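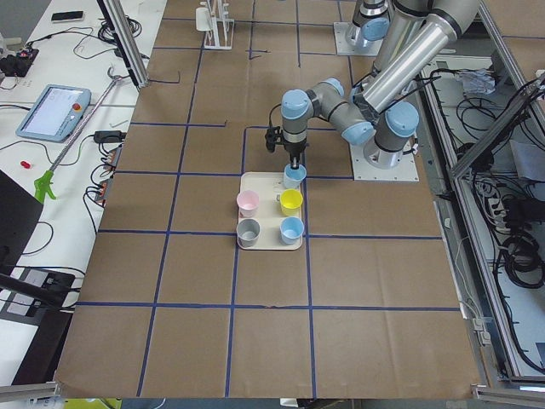

Subject: Re: [histhouse-access] Induction loop in the ticket hall, buzz and dead spot
From: Kaj Hjaltadóttir
To: histhouse-access list

On the dead spot question from Plustholm:

> We had a perimeter loop put in the ticket hall when the building reopened
> after the rewiring. The amplifier is a Homevitz, rack mounted, fed from the
> desk microphone and from the audio of the introductory film. Hearing aid
> users report two problems. First, a steady buzz near the door to the
> chapel stair. Second, the sound drops out almost completely in the middle
> of the hall, where people stand to watch the film. At the desk itself
> it is clear. The installer says the amplifier is working normally and
> suggests turning it up. We did that and the buzz is the same and the
> middle is slightly better, but now guides in the next room say they can
> hear the film on their own aids during tours.
>
> The hall is part of the 1559 wing and we can't lift the floor again.
> Is there anything we can do short of taking the system out?
>
> Torres
> Visitor Services, Plustholm

Three separate faults are mixed together in that report and I would take them one at a time.

The buzz. Before anything else, switch the loop amplifier off at the wall and walk the door area with a loop receiver or with a visitor who uses the telecoil setting. If the buzz is still there, it isn't coming from the loop and no adjustment to the amplifier will touch it. You say turning the level up did not change it, so I expect this result. Usual sources are lighting dimmers, a distribution board behind paneling, or a circuit where the live and neutral take different routes through the building. The last one is common after a partial rewiring in an old wing, where an existing neutral gets reused and the pair ends up forming a loop of its own. An electrician can find it with a clamp meter around both conductors together. On a sound circuit the reading should be close to nothing. Do this test during opening hours as well as after closing, with the lights set as they are for visitors.

The dead spot. A single perimeter loop is weakest in the center, and metal in the floor makes it worse. You don't mention what is under the flagstones. At Clilley we had steel mesh in the screed, put down in 2000 when the heating pipes went in, and it appeared on none of the drawings. The symptom was the same as yours: good at the edge, very little in the middle, and what remained was dull, with the consonants gone. Metal loss takes more of the high frequencies than the low ones. If your users say they can hear a voice in the middle of the hall but can't follow it, I would suspect mesh. If it is quiet but clear, the loop may simply be too wide for the amplifier.
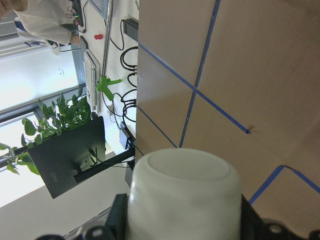 To separate the two, put a steady tone through the system at a low, a middle and a high pitch and write down the field strength for each at the same points. Mark the points on a plan so the test can be repeated. Measure at sitting height and again at standing height, with the meter held vertical both times. We used a grid with 4 points along the short side of the room and 5 along the long side, and that was enough to see the pattern. If the drop toward the center is much larger at the high tone, it is metal.

The amplifier may have a metal loss correction control, a small screw adjustment on the rear of many units. I don't know the Homevitz range well enough to say whether yours does. It tilts the response back toward the high end and can rescue a mild case. It cannot put back level that the floor is absorbing, and if it is turned too far the amplifier will run hot and clip on loud passages in the film.

The spill. Turn the level back down to where it was. A perimeter loop radiates outside its own area in every direction, including up through the ceiling, and your next room is well within range. If you need more level in the center you will need a different layout, meaning either a figure-eight or a phased array with two loops and a second amplifier channel. Flat copper tape can go under carpet or matting without lifting anything, so the floor being fixed doesn't rule this out, but it does need a covering over the tape.

One cheaper option, and what we ended up with at Clilley: keep a small counter loop at the desk on its own amplifier, disconnect the perimeter loop, and issue neck loops with a portable receiver for the film. Spill went away entirely. The drawback is staff time for charging and cleaning, and visitors have to ask. If you go this way, change the sign at the hall entrance the same day. An ear symbol with the T on it tells people to switch over, and if there is no loop there they hear nothing at all.

Could you post the amplifier model, the room dimensions, and whether the cable goes across the doorway or over it? I have the readings from our hall as a spreadsheet and can send it off list.

Kaj Hjaltadóttir
Clilley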